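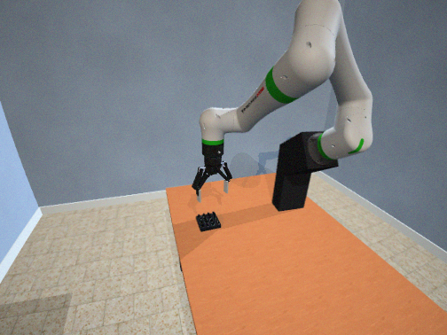
Attachment 1: sim view, gripper open over the block, start pose

Ticket 3405
Product: Umovau teleop client
Component: demo recording / gripper channel
Reported by: Divya Lobo, Warketton
Assigned to: Arvo Valtonen
Priority: normal
Status: resolved

Description

I am recording pick demos in simulation by remote control, using the hand controller. The task is simple: start above the table, come down over the black block, close the gripper, lift, hold. While I drive the arm everything looks right to me on screen. When I replay the saved demo, the fingers close too early, while the gripper is still on its way down. They land on top of the block and the arm lifts with nothing in it.

Steps to reproduce

1. Load the single block task and reset to the start pose.
2. Start recording with the controller button.
3. Drive down, squeeze the trigger to close, lift.
4. Stop, save, open the saved file in replay.

Expected: replay matches what I drove.
Actual: arm motion matches, gripper closes ahead of it.

I recorded 69 demos before I noticed. I would like to keep them if there is any way to do that. Training on them as they are gave a policy that closes in midair.

Comments

Arvo Valtonen, 9:40
Thanks. Please send one bad demo file and the client log from the same session. Also tell me whether you changed the smoothing setting for the arm. It is under Input, second tab.

Divya Lobo, 10:15
File and log attached. Smoothing is on, set to high. I turned it up in March when we moved to the new controller – my hand shake was showing up in the paths and the wrist was jittering near the table.

Arvo Valtonen, 11:05
Got them. I replayed your file and see the same thing. The close command is written 109 ms ahead of the arm pose it belongs with. On a slow approach you would barely see it. You come down fairly quickly, so the fingers are shut before the gripper gets to the block.

Could you try two things and record one demo for each:
a) smoothing off, same speed
b) smoothing high, but stop fully above the block, wait a moment, go down, wait again, then close

Divya Lobo, 13:20
a) Replay is correct. The path is shaky but the grasp works.
b) Replay is also correct, or close enough that the block comes up.

I don't want to use b) for the whole set. The policy picks up the pauses. We had that problem on an earlier task, where it would sit above the part and sometimes never go down.

Arvo Valtonen, 13:50
Agreed, b) was only to narrow it down. The recorder stamps arm poses after the smoothing filter and gripper commands before it. The filter adds a delay, so the two channels drift apart by the length of that delay. Live driving hides it because the command queue holds the gripper back to match. The saved file doesn't go through the queue.

Please check one more thing. In the recorder settings there is a field called Gripper source. What is it set to?

Divya Lobo, 14:10
It says "raw". The other choice is "queued". I have never touched it.

Arvo Valtonen, 14:25
Set it to "queued", leave smoothing on high, restart the client and record again at your normal speed. The restart matters, as the recorder only reads that field at launch.

Divya Lobo, 15:30
Done. I recorded 2 new demos and both replay correctly. Fingers close around the block and it lifts. The first time I forgot the restart and got the old behavior, so that part of your note is right.

What about the old files?

Arvo Valtonen, 16:05
They can be fixed. The delay is constant for a given smoothing level, so the gripper channel just has to be moved later by the same amount. The command line tool has a shift option for this. Run it on a copy of the folder, apply it to the gripper channel only, and enter 109. Don't run it on the new demos. Then replay a handful, including your fastest one, before you train.

Divya Lobo, 17:15
Ran it on a copy. All of the old demos replay with a good grasp except one, where I had opened and closed again partway down. I deleted that one. Starting training tonight from the shifted folder plus the new recordings. OK to close from my side.

Resolution

Workaround: set Gripper source to "queued" and restart the client. Existing demos recorded with smoothing on can be repaired with the channel shift tool.
Follow-up: separate ticket opened to make "queued" the default and to show a warning when smoothing is on and the source is "raw". – A.V.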